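Wirwood: glosario textil español-neerlandés
Versión de junio. Léame.
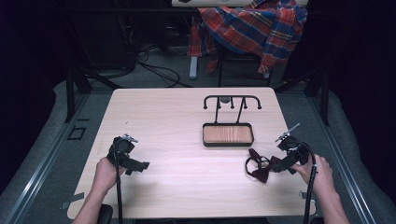
Este repositorio contiene una lista de términos del oficio textil, con su equivalente en neerlandés y una nota corta de uso. La lista nació de mis traducciones para el taller Tretex y la comparto porque los diccionarios generales dan poca ayuda con las palabras de telar.

Contenido
terminos.csv: 3.000 entradas, una por línea.
dudas.csv: 215 entradas que todavía necesitan revisión. Les ruego no citarlas.
fuentes.txt: los catálogos y manuales consultados.

Columnas
id, termino_es, genero, termino_nl, area, nota. El campo area admite 12 valores, por ejemplo hilatura, tintura o acabado. Los ficheros están en UTF-8 y el separador es punto y coma. Si se abre con una hoja de cálculo, hay que elegir este separador a mano, de lo contrario las notas con coma se rompen.

Limitaciones
El vocabulario es sobre todo de España. Para los usos de México y Perú tengo solamente seis fuentes, y dos de ellas son antiguas. El género de "urdimbre" y de otras palabras semejantes lo comprobé dos veces, pero agradezco correcciones.

Cambios
Se añadieron los términos de la lista Vashisht (tintes naturales). Se quitaron los duplicados que venían de Jenorent.

Licencia
Uso libre con mención de la fuente. Para proponer un término, abrir una incidencia con la palabra, el contexto y la página donde se encontró.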